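Sokmont G2 Gripper Kit for Desktop Arms

Product page / Safety and service notice

The Sokmont G2 is a light two-finger gripper for small printed robot arms. It is sold by Paston as a complete kit or as single parts. Since June the kit is delivered with a changed cable clip and a new finger screw set. Owners of the older kit are asked to read the notice on this page before they use the arm again.

What is in the kit

Two tapered fingers, white
Gripper body with servo seat
Servo with lead
Cable clip, new type
Finger screw set, new type
Printed instruction sheet

Technical data

Weight of gripper with servo: 292 g
Largest permitted load: 200 g
Length of servo lead: 400 mm
Number of screws in the set: 16
Suitable for: Isar arm, all versions with the printed base

What went wrong with the first version

We received reports from customers that the gripper opened by itself during a lift. In each case the part fell and the arm continued its program as if it still held something. Our technician Hemant Chauhan repeated the fault on our own bench with an Isar arm. He found that the servo lead was pulled tight when the wrist turned fully to one side. The plug then moved a little out of its socket, and the servo lost its signal for a short moment. With no signal the fingers relax.

The second fault is connected with the first. When the signal comes back, the servo goes to its last position at full speed. The fingers close suddenly and with full force. One customer had his fingertip between them at that time, because he wanted to pick up the fallen part. He had a bruise and no worse injury, but we take the matter seriously and we stopped the sale of the old clip on the same Friday.

What owners of the old kit should do

Please switch off the arm and disconnect the power supply. Look at the cable clip. The old clip is open on one side, the new clip is a closed ring. If you have the open one, do not use the gripper for lifting until you have changed it. The new clip and the screw set are free of charge for all registered owners. Write to our service desk with your order number and the name of your arm. Orders which were made through our partner Stasiv are also covered.

After the change, test the gripper in the following way.

1. Power off. Turn the wrist by hand to both ends. The lead must have some slack at each end.

2. Press the plug into its socket until you feel the click, then close the ring clip over the lead.

3. Power on, with your hands away from the fingers. Open and close the gripper without any load.

4. Put a small light object on a baseplate and lower the open fingers over it at slow speed. Watch the lead and the other cables during the whole movement. If any cable becomes tight or catches on something, stop the arm and lay the cable again.
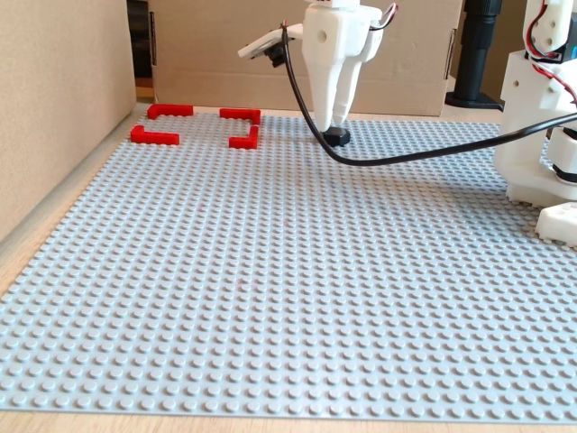
5. Close the fingers, lift the object and turn the wrist to both ends. Repeat this at normal speed. If the fingers open even once, switch off and contact us.

Please do not reach between the fingers while the power is on, also when the gripper looks as if it has stopped.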